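Caderno de bancada, projeto Tonell, turma de automação
Entrada de maio, parte da tarde

Tarefa do saco com cordão. Continuação da entrada anterior, que parou quando ficamos sem tempo para regravar as poses de partida.

Começámos às 14h10. Ligar os dois braços, esperar pelo arranque dos controladores, correr a verificação de juntas. O braço esquerdo passou à primeira. O direito deu aviso de desvio na junta 5 e foi preciso repetir o zero. Com isso perdemos quase meia hora, porque o programa de calibração do Gornitz continua a pedir a palavra-passe antiga e o ficheiro com a nova estava no outro portátil. Já ficou copiado para a pasta comum.

Objetivo da sessão: fechar o saco puxando o cordão com os dois braços, sem que o saco saia da zona de trabalho. Para o relatório da disciplina precisamos de 156 demonstrações válidas. Antes de hoje tínhamos 37 e algumas dessas vão ter de sair, porque a abertura da garra não ficou registada no ficheiro.

Sequência que estamos a usar:
Garra direita vai ao cordão primeiro, com os dedos quase fechados na aproximação.
Fecha e recua um pouco para esticar.
Garra esquerda aproxima-se aberta, pelo outro lado.
Fecha sobre o cordão, e só depois os dois braços se afastam ao mesmo tempo.

Na semana passada fazíamos as duas garras em simultâneo. O operador tinha de olhar para dois sítios e quase sempre uma delas apanhava plástico junto com o cordão. Em série demora mais mas é mais fácil de repetir por pessoas diferentes, e somos vários a operar.

Com a garra direita a segurar o cordão vermelho e a esquerda ainda aberta, o cordão atravessa de um lado ao outro e o resto do saco fica amarrotado entre as duas:

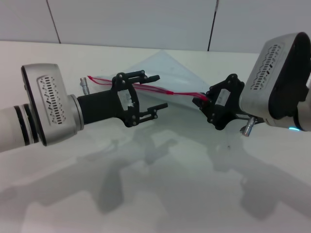 Do grupo Hirvonen veio a observação de que esta ordem obriga o braço direito a ficar parado demasiado tempo, e que um modelo treinado assim vai aprender a ficar parado também. Sugerem cortar as pausas antes do treino, ou então alternar qual dos braços começa. Perguntam ainda se estamos a guardar a corrente dos motores das garras, que para eles foi o único sinal útil para distinguir cordão de plástico.

Resposta para ficar escrita: a corrente está a ser guardada, mas com uma taxa mais baixa do que as posições das juntas, e ainda não vimos se chega. Alternar o braço que começa, sim, mas só depois de termos a primeira metade do conjunto feita da mesma maneira. Quanto às pausas, fica em aberto. Cortar é fácil no ficheiro de juntas e chato nos vídeos, que têm de continuar alinhados. Quem tiver um script que trate disto que o ponha na pasta.

Notas da sessão

O plástico dá mais trabalho do que o cordão. É transparente em parte e a imagem da câmara de cima perde-lhe o contorno contra a mesa branca. Quem opera guia-se pelo vermelho. Para o modelo deve ser parecido, mas isso é suposição nossa e não está testado. Valia a pena fazer umas demonstrações com um cordão de outra cor, para comparar.

Iluminação: manter as luzes do teto todas acesas e o candeeiro lateral desligado. Com o candeeiro ligado as sombras dos braços ficavam muito duras no tampo e o detetor do Gronadier marcava-as como objeto. Com luz difusa as sombras continuam lá, mais suaves, e deixou de haver falsas deteções nos ensaios que fizemos hoje.

Velocidade: reduzida a metade na fase final do esticão. A velocidade normal fazia o saco saltar e depois ninguém conseguia dizer se a demonstração contava ou não. Critério acordado: conta se as duas garras mantêm o cordão até ao fim e se a boca do saco fecha. Se uma das garras largar, apaga-se, mesmo que a boca tenha fechado.

Garras: reapertar parafusos no início de cada sessão. O aperto entra na lista de arranque, antes da verificação de juntas. A chave certa está na gaveta de baixo, com fita amarela no cabo. Por favor devolver.

Cabos: verificar a folga antes de rodar o punho além do limite marcado no programa. O limite por software está ativo só no braço esquerdo. Falta pôr no direito.

Câmara de punho

Passámos a última hora a ver se a vista do punho serve para a aproximação ao cordão. A vantagem é ver a ponta dos dedos e o cordão na mesma imagem, coisa que a câmara de cima só dá em certos ângulos. A desvantagem é que o corpo da garra ocupa muito espaço e sobra pouco para o resto. Recortar a imagem ajuda, mas se recortarmos demais perde-se um dos dedos.
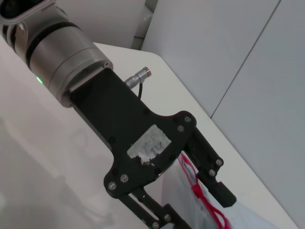 Vista do punho: garra aberta, dedo direito junto ao cordão vermelho.

Quando o cordão está enrolado sobre si mesmo, a vista do punho ajuda a escolher por onde pegar. Na câmara de cima aquilo é uma mancha vermelha e pronto. Decidimos gravar as duas vistas daqui para a frente, com a do punho em resolução mais baixa para não encher o disco. O conjunto está em 3208 ficheiros, contando vídeos, juntas e registos, e a cópia para o servidor já demora até 2 horas.

Atenção ao relógio: as duas câmaras não arrancam ao mesmo tempo. O desfasamento parece constante dentro de uma sessão mas muda de sessão para sessão. Solução provisória, fechar e abrir a garra uma vez no início de cada gravação e alinhar por aí. Pouco elegante, serve.

Por fazer
Separar as demonstrações antigas sem abertura da garra.
Pôr o limite de rotação no braço direito.
Ver se a taxa da corrente dos motores pode subir sem atrasar o resto.
Pedir mais sacos do mesmo modelo. Os que foram muito usados já estão tão vincados que se comportam de outra maneira.
Responder ao grupo Hirvonen sobre as pausas.

Braços na posição de descanso e desligados às 18h20. Chave da sala entregue na receção.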